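Tuesday, towel folding, bed setup

Started at 9:40 after the usual hunt for a charged battery. Target for the day was 100 good episodes on the bed, white cloth only, Benkirane protocol (pinch, lift, fold toward the pillow end, let go, hands out of view before stop). Got going with the hand-held gripper in the right hand and my optimism in the left.

First 11 went in the bin. I had the start trigger mapped to the old button, so what I recorded was a fine set of me putting the gripper down. Remapped it, wrote the mapping on tape, stuck the tape on the handle. It will fall off by August.

Notes on the pinch. Coming in flat grabs the sheet as well and the whole bed comes along for the ride. Tilt the fingers down a bit, close slowly, wait a beat, then lift. The wait matters more than I'd like. Last month's Mirkine batch has almost no pause in it and the policy learned to yank like it's late for a train. 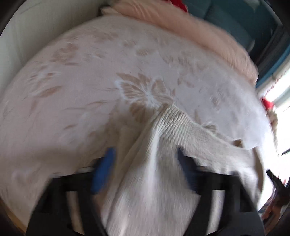 Also slowed down my wrist. Blur check in Nunex was flagging about one take in five before lunch, nearly all during the lift, and after lunch I went at it like I was carrying soup and the flags mostly stopped. Pattern on the sheet seems fine for tracking. The plain gray one we used before kept losing the pose whenever I leaned in close, so please leave the flowers on the bed, however you feel about them.

Tried varying the start state properly this time: crumple, drop, don't tidy. My "random" crumples all look alike by mid-afternoon. Wrote 4 drop styles on a card and shuffled through them. Feels silly, spreads the starts out better.

Count at 4:15: running total on the bed task is 578, before anyone reviews them. Didn't make the 100 today. Upload to Gurkier stalled twice, restarted it, left it going.

To do:
- second cloth, something thinner
- left-hand takes, we have none
- ask whether a fold that ends up crooked counts as a fold. I have been saying yes
- more tape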